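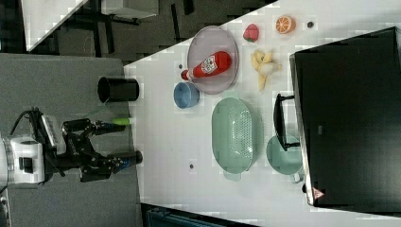
Fellodlow 7 Portable Handwashing Station

Made by Guvach. Sold and serviced by Sarkovine Health Supply, Charbonneau.

Item no. FL-7
Usually ships within one week
Call or write for a price on two or more units

Overview

The Fellodlow 7 is a freestanding sink for places that have no plumbing. It holds its own clean water, catches its own waste water, and runs on a foot pump. There is no power cord and no battery. County health departments, school districts and shelters use it for vaccination days, food service inspections, stomach virus outbreaks and any other job where people need to wash with soap and running water and the nearest restroom is too far away.

Hand sanitizer is useful, but it does a poor job against norovirus and does not remove dirt or grease. If you are setting up for a suspected stomach virus, plan on soap and water first.

A full tank gives up to 400 short washes at one pump stroke each. People who wash the way the posters tell them to will use two or three strokes, so for a busy clinic you should plan to refill at midday.

What you get

Cabinet with basin, faucet and foot pump installed
Clean water tank with screw cap and carry handle
Waste water tank with screw cap and carry handle, different cap color
Soap dispenser, refillable, with wall bracket
Paper towel holder
Two fixed wheels and two locking casters
Spare pump diaphragm and one set of hose washers
Printed instruction sheet and laminated washing poster, English and Spanish

Soap and towels are not included.

Specifications

Clean water tank: 7 gallons
Waste water tank: 7 gallons, plus overflow space
Height to top of towel holder: 52 inches
Weight empty: 52 pounds
Width: 28 inches
Basin: one piece, seamless, removable without tools
Cabinet: molded polyethylene
Pump: foot operated, works from either side of the pedal
Faucet: fixed gooseneck, no handles
Hose fittings: quick disconnect, food grade tubing
Colors: gray, dark blue
Country of assembly: United States

Please note that the weight above is with both tanks empty. Water is heavy. Once the clean tank is full, roll the unit only on hard level ground, with the towel side facing you. We do not recommend lifting it with water inside, even with two people.

Setting up

Park the station on level ground and lock both casters. Open the rear door. Fill the clean tank from a drinking water source, screw the cap down and slide the tank onto the left shelf. Push the hose fitting in until it clicks. Check that the waste tank is empty, slide it onto the right shelf and lower the drain hose into the neck. Press the pedal six or seven times to bring water up to the faucet. The first water of the day should be run to waste.

Most people can do all of this in a few minutes. The first time takes longer, mainly because the waste hose is a snug fit and has to be turned slightly as it goes in.

If the pump feels soft and brings up no water, the clean hose is not seated. Pull it out and push it in again. If the pedal sticks down, look for a paper towel behind it.

Emptying and cleaning

Empty the waste tank every time you fill the clean tank. If you stick to this the waste tank cannot overflow, as both hold the same amount. Waste water goes into a sanitary sewer - a toilet or a mop sink is fine. Do not pour it on the ground or down a storm drain.

At the end of the day:

Empty both tanks.
Wipe the basin, faucet, pedal and soap dispenser with your usual disinfectant and leave it wet for the time given on the label.
Rinse the waste tank and leave the cap off.
Pump the line dry.

Before storage, and after any event where sick people used the station, sanitize the clean tank and hose. Fill the tank with a mild bleach solution made up as shown on the instruction sheet, pump until you can smell it at the faucet, let it stand, then drain and flush with fresh water until the smell is gone. Store with both caps off so the tanks can dry.

Do not use scouring powder on the cabinet. Do not use a pressure washer on the pump side.

Cold weather

The Fellodlow 7 has no heater. Water left in the pump overnight below freezing will crack the diaphragm housing, and this is not covered by the warranty. Bring the unit indoors or drain it fully. For outdoor events in December and after, some customers fill the tank with warm water from inside the building. That works well enough for a morning. Keep the water at a temperature that is comfortable for hands, as the tank and tubing are not rated for hot water.

Where to place it

One station will serve a single line of people. Put it before the check-in table if you want everyone to wash on the way in, and leave room beside it for a trash can. A trash can on the towel side saves a lot of picking up. If you have food on site, the people serving the food should have their own station, and in many places the health code will require that. Ask your local inspector before the event. We can send the spec sheet to them directly.

The standard basin height suits adults and older children. For preschools and child care centers, order the step (FL-7S) or look at the low model, which has the same tanks in a shorter cabinet and is listed under Fellodlow Junior.

Wheelchair users can reach the faucet from the side, but there is no knee space under the basin and the pedal is not usable for everyone. An optional hand lever (FL-7H) mounts on the right side of the cabinet and does the same job as the pedal. It can be added to units you already own.

Accessories and spare parts

FL-7T Extra tank, clean or waste, state which
FL-7S Step with rubber tread
FL-7H Hand lever kit
FL-7D Pump diaphragm
FL-7W Washer set
FL-7C Fitted storage cover
FL-7P Poster, English and Spanish, pack of 28

An extra pair of tanks is the part we sell most. With a second pair you can swap in the middle of a clinic and fill the empty one when things are quiet.

Rental

We keep a small number of units for rent within driving distance of Charbonneau. The rental period is one day, a weekend or a month. Weekend rentals are picked up Friday afternoon and come back Monday before noon. Units go out clean and sanitized and should come back drained. There is a cleaning charge if the waste tank is returned full.

During an outbreak, rental units go first to public health departments and schools. If you have one reserved for a private event, we may call and ask whether you can change the date. You are free to say no.

Customer comments

"We have used two of these at our flu shot clinics for three seasons. The pump on the older one was replaced once and the part came quickly. My only complaint is the casters, which do not like gravel." - Teresa Bielecka, school nurse

"Good unit. Heavier than I expected. Gets in and out of our van with a ramp and not without one." - Wayne Lemieux

"Bought for our shelter during a norovirus outbreak and kept afterward by the kitchen door. It gets used every day. I would like a bigger soap dispenser." - Colleen Campbell

Reply from Sarkovine: The bracket also takes most one-quart pump bottles. Turn the lower clip around and it will fit.

Common questions

Can the clean tank be used for drinking water?
The tank and hose are food grade, but the station is sold for handwashing only. Please do not fill cups or bottles from it.

How long can water stay in the tank?
Change it every day. If the unit has been standing with water in it over a weekend, drain and sanitize before use.

Will it fit through a standard door?
Yes. Take care with the hand lever if you have one fitted, as it sticks out. It comes off with one bolt.

Can I connect it to a garden hose?
No. The pump is made to draw from the tank and will leak under line pressure.

Are older parts still available?
Units with a round pedal use a different diaphragm. Send us a photo of the label inside the rear door and we will match it.

Warranty and returns

Guvach covers the cabinet and tanks for five years and the pump for one year. Damage from freezing, dropping or the wrong cleaning products is not covered. Unused stations can be returned within 28 days in the original carton. Used stations cannot be returned for health reasons unless there is a fault.

For a warranty claim, write down the serial number from the rear door and tell us what the pump is doing. Most faults are a washer or a diaphragm, and we will mail the part the same day if we have it.

Ordering

Government and school purchase orders are accepted. Freight is quoted by zip code. Stations ship upright on a pallet, one or two to a pallet, and the driver will need a liftgate if you have no dock. Please say so when you order.

Sales and quotes: Shirley Penner
Parts, rentals and repairs: Sylvie Gosselin

The counter is open weekdays from 8 a.m. to 4:30 p.m. and on Saturday until noon for rental pickup only.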